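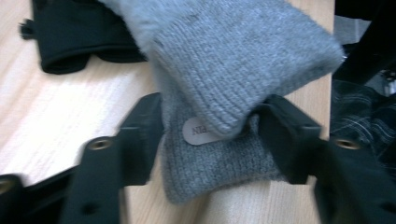
Gray knit in the jaws, folded edge on top. Thread on the gripper build follows, get a drink first

1/ OK so a few of you asked what I've been doing in the evenings since October and the answer is: teaching myself to build a hand-held gripper, mostly so I can find out how hard it is to pick up clothes. It is so hard! I had no idea. I fold laundry while half asleep and never gave it a second of respect.

2/ For anyone new, the end goal is a little arm bolted to a table that sorts a basket of winter stuff – hats, socks, gloves, whatever comes out of the dryer. I am a very long way from that. Right now the arm is me. I hold the tool, I squeeze, and I learn what the fingers can and can't grab before I spend a dime on motors.

3/ I do this at the Farnham workshop, second floor, where I pay for a bench by the month and share it with a lady's bookbinding press and a half-finished canoe paddle (I love that paddle, I hope it never gets done). The light up there is wonderful in the morning and a little much by noon.

4/ The fingers are version 7. I'd like to tell you versions one through six each taught me something important, but two of them were the same file with a typo in it. Version 7 is black, chunky, beveled along the edges, and the joints use brass threaded inserts pressed in with a soldering iron.

5/ A word about the inserts, as I got a few messages. Go slow. Let the heat do the work, stop a hair above flush, then press the last bit down with something flat and cold. I used the back of an old butter knife. I ruined a whole link by rushing the very last one at 11 at night, and I knew better, and I did it anyway.

6/ Knits are a funny thing to grip. You'd think the fuzz would help and it does, a little, but what you're really grabbing is the fold. If there's a fold standing up, the pads can come in from both sides under it and the fabric bunches up between them nice and snug. If the piece is lying flat as a pancake, you just sort of pet it.

7/ So my routine at the moment is very scientific. Drop the thing on the table from the same height. Go in wherever it landed, no fixing it first. Squeeze, lift, hold while I say "Clullville" out loud (it's where my folks live and it's a good slow word), put it down, write yes or no in the notebook. My goal is 400 tries before I let myself change the design again.

8/ I'm at 200 as of tonight, so halfway! The ribbed stuff is going better than I hoped. Smooth dark cloth is the one that makes me mutter. It slides right out if I come in at any kind of angle, and then I have to walk to the kitchenette and look at the wall for a minute.

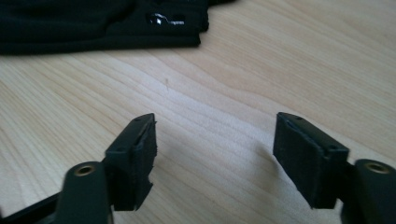
9/ Which gets me to pads. The pads are where all my feelings are this week. Bare plastic was hopeless, it's like picking up a scarf with two rulers. Adding something soft with a bit of tooth to it changed everything in one afternoon. But soft things get chewed up, and the left one has lost a little piece near its bottom corner.

10/ I'm leaving it on for now. If I swap pads in the middle of the count then the second half of the notebook is about a different gripper, and I'd rather have one boring honest set of numbers. After 400 I'll put fresh ones on both sides and run the whole thing over. My thumb is already complaining about it.

11/ Someone asked why I don't buy a finished gripper, and there are very good ones out there. I priced a few. Then I priced a spool of filament and a bag of inserts, and I also just plain like making the thing – there's a moment when both fingers close and meet evenly that I could watch all day long.

12/ Files will go up once the notebook is full. The project is called Meléndez, after the street I lived on when I drew the first one on a pizza box. Please don't judge the early folders. There's one called "final_ok_really" and I'd thank you to walk past it quietly.

13/ Two things I'd love help with. One: has anybody found a glue that holds soft pad material to printed plastic and still peels off cleanly later? I've been using double-sided tape and it creeps once it gets warm. Two: does texture cut into the pad last, or does it wear smooth in a week?

14/ If you're anywhere near Ernport, I'm taking the tool to the swap meet at the old ferry hall next month and you can have a go at squeezing it yourself. Bring a sock. Bring a weird sock if you have one, I've gotten very used to mine and I need harder ones.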